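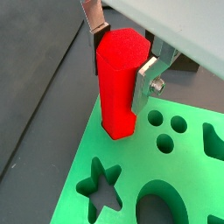 29 December 2022, Futton bench

Quiet day, half the building is still away, so I finally got to the sorter board and the red hex peg. I've been putting it off since the start of the month and I'd like it off my list before Omar comes back with his tray of new pieces.

The question is still the boring one: how much room do we leave between a peg and its hole? Vávra want the set to feel snug for grown-up hands in the rehab room, and the Clundham people want it forgiving enough that you can drop a piece in without swearing at it. Both want the same board, naturally. So I'm trying things out on the green one, because it's the one with every shape on it and I know its faults by heart.

First thing I did was run a fingernail round the rim of the hex hole. There's a bit of a lip on the inside, on the side nearest the star, and I'd swear it wasn't there on the old board. I left it alone. If I clean it up today, I won't know what I'm testing. The star is fine, the little slots are fine (they always are, they're so small that no one notices when they're tight!).

Then the peg. It's tall for its width and I do like that, there's plenty to hold, but any lean at the top turns into a real miss at the bottom. I noticed it most when I was working from the side and not straight over the top. You think you're lined up with a hole and you're looking at the wall of the peg.

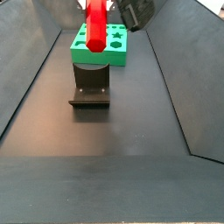

The holder

The black holder is the thing I'm happiest with. The curved cut-out lets the hex piece lie in it without rolling about, and you can get at it without pinching the ends. My first version was a plain V and it was horrible, the peg jammed in by its edges and you had to wiggle it out. Round cradle, flat-sided peg — sounds wrong, works nicely.

I do want the next one a bit heavier. It's fine on the gray floor as long as you lift straight up, but if you drag the peg toward you the holder wants to come along for the ride. Rubber feet maybe, or a dab of something tacky underneath. There's a bag of feet in the Anthorpe drawer, I think, unless somebody used them on the stools.

Sanding: I had a go at a spare red piece with 400 paper, just the bottom edges, a few light strokes each. It takes the bite off the corners and the color goes a little chalky. I don't mind chalky on the bottom.

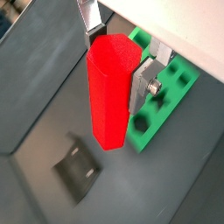

What I'm not going to do is sand the long faces. I tried that on the blue set in the fall and they came out like soap, you couldn't keep hold of them, and the corners went soft so the piece would turn in its hole. The fine texture straight off the printer is what makes them nice to pick up. Leave it be.

To do: print one more hex with the bottom edge eased in the drawing, so I can stop doing it by hand. Ask Vávra if they care about the lip. Dig out the feet. 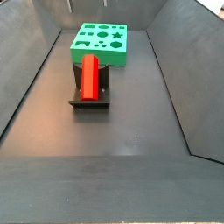
Shafiq Begum: I'd fix the lip before you touch the drawing. If you ease the peg and the hole is what's wrong, every other board gets a sloppy hex. Feet are in the Clundham box now, sorry, I moved them.

Fair point. Lip first, then, and the new peg can wait till Omar's back.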